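Project updates | Gripper trials
May, by Ekua Ansah

The Brivisthorpe bench has now logged 1247 pick attempts across 2 grippers, the Nidon and the Flarwood. Objects are still the produce set: potato, green pepper, carrot.

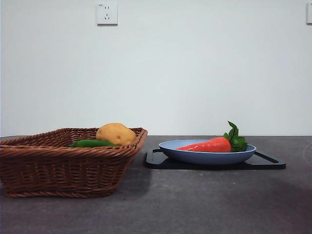
Hiếu Khổng rewrote the controller's closing routine, and 86 attempts were rerun with it. The carrot remains the slowest item for both grippers, mainly on approach angle. We have 11 faults open, most of them in camera calibration.

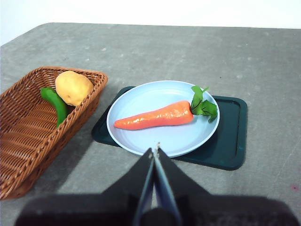 Wrist camera view, black parallel fingers near the plate with the carrot.

Next month we start the same trials on the Lục arm. Spending is on plan.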